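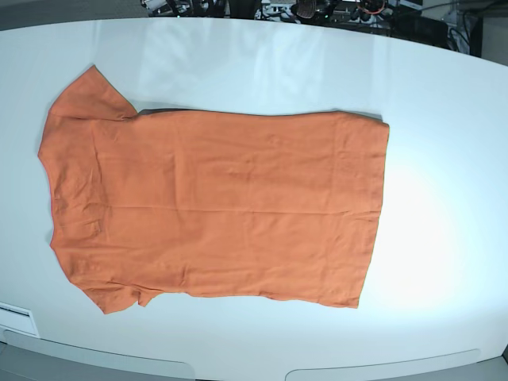
Lotis and Vevley to reopen border talks in November

The governments of Lotis and Vevley have agreed to resume talks on their shared border, officials from both sides confirmed on Mar 10, 2026. Delegations will meet in Clirkbridge in November for the first formal session in two years.

Foreign minister Sandra Mapplebeck said Lotis would attend without preconditions. Her counterpart, Cuiping Hou, told reporters that Vevley wanted an early deal on the Cabrera crossing, which has been closed to lorries since the last round broke down.

The crossing used to handle 281 lorries a day. Traders now take the coast road, adding several hours to each trip.

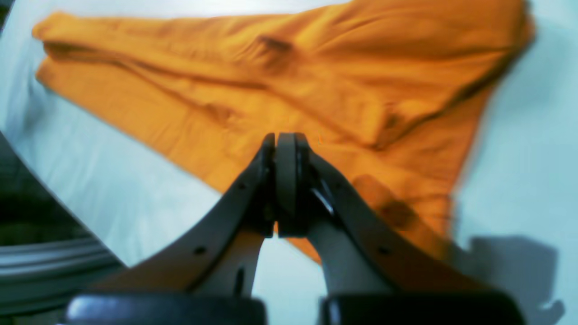
Fishing permits

The agenda also covers fishing rights in the strait. Vevley issued 661 permits last year and wants the limit raised to 1,000. Lotis has opposed any increase.

Caoimhe Quinlan, who led the previous talks for Lotis, will not return. Glenys Goodall will replace her. Vevley has yet to name its chief negotiator.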